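Sep 16, 2020

Spent the morning on the equipment budget for next year. The Mollside people want the figures before the end of November and I would sooner have it finished early. Had two quotes open on the laptop and a third promised from Fullano, still not in.

Horbridge will do a second pair of arms on a 26 week lead time, deposit up front. Too long. If I order in November we won't see them until well into winter, and the lease on the current pair has to be renewed before then whether I like it or not. I pencilled in 7 months of overlap and the total looked awful, so I took out the spare controller and it looked slightly less awful.

Finger sets are the other line. I had allowed for three and I think that is light. They are a small cost beside the arms but they have to come with the arms or we pay freight twice. Also on the list: cable sleeves, a proper bench to replace the plastic table, a power board. The keys and split ring stay as the test job for comparing the quotes, same as before.

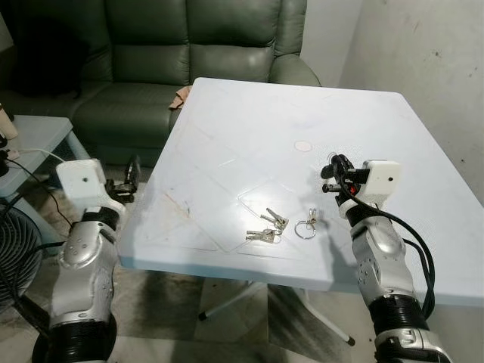
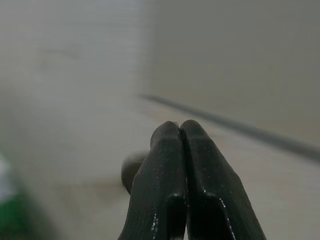 Rungrueang rang after lunch and had been through the spreadsheet. Leave the bench out altogether, was the advice, and put the money into finger sets, because a bench can be bought any time out of petty cash and the grippers can't. Also that 40 per cent for the deposit is steep and I should ask Horbridge to split it over two payments.

Fair enough on both. I moved the bench to its own sheet and wrote to Horbridge about the deposit – no answer by five. Changed the finger sets to seven. Still need to find out whether freight insurance is in the quote or on top of it, and chase Fullano again tomorrow.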